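4. Weighing task

4.1 Task and setup

The third exercise in the student project was portioning dry beans by weight. The students had already taught the arms to move single blocks, and Bautista wanted something where the result could be read off as a number. Adzuki beans were chosen after a short trial with rice, which got into the gripper joints and took an afternoon to clear.

The setup is a pair of table-mounted arms with white links, a digital kitchen scale, a blue bowl and a blue scoop. Each arm is driven by hand through the Mavo leader handles. The students worked in pairs, one driving and one keeping the log, and changed places after each run. A wrist camera records alongside the overhead view, and the position of the scale was checked in the wrist view before a run was accepted.
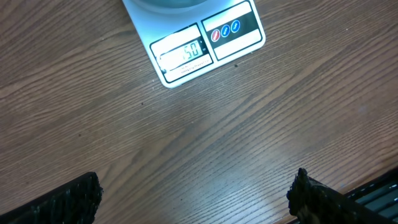
Figure 4a. Wrist view with the gripper open in front of the scale.

Reading the display from this camera was harder than we had expected. The ceiling lights reflect off the scale and wash out the left side of the screen, so the first digit is often lost. Villanueva tried to read the weight automatically from the wrist images in November and gave up after 2 sessions. From then on the student keeping the log read the scale by eye and typed the value in.
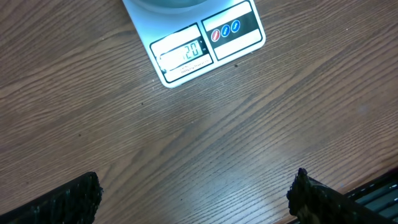

Figure 4b. Wrist view with a readout ending in 20; glare covers the left of the display.

4.2 Procedure

Each run starts with the scoop in the right gripper. The driver lowers it into the beans, lifts, moves clear of the bowl and waits for the logger to call the weight. A run was stopped if the bowl moved on the scale or if the scoop slipped in the jaws.

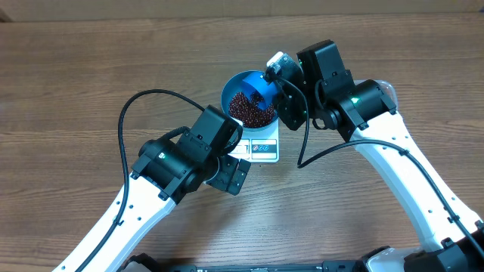 Slips were the most common fault in the early runs. The students found that gripping the scoop closer to its mouth helped, though it left less room above the rim and made the approach slower. Gachanja's pair preferred to come in at a steep angle and turn the wrist late. Ospina's pair kept the scoop level for as long as they could and spilled less on the way out, but they also picked up less each time. We kept both styles in the training data and marked them in the log.

Pouring was recorded as a separate part of the task, with the two arms working close together. The main risk was a collision between the wrists, and drivers were told to stop – even in the middle of a pour – if the cables caught. The container of beans was kept on the table within reach.

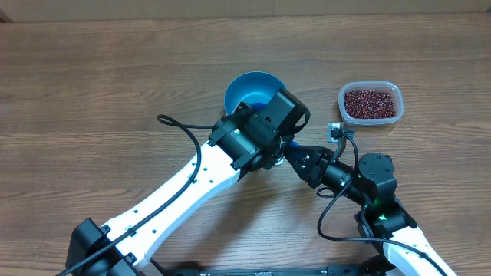
4.3 Data and logging

Recordings were saved under the pair's name and run number, with the weights in a plain text file beside them. Escobar checked the files each week and removed runs with a missing weight or a dropped camera stream. The final set holds 700 runs.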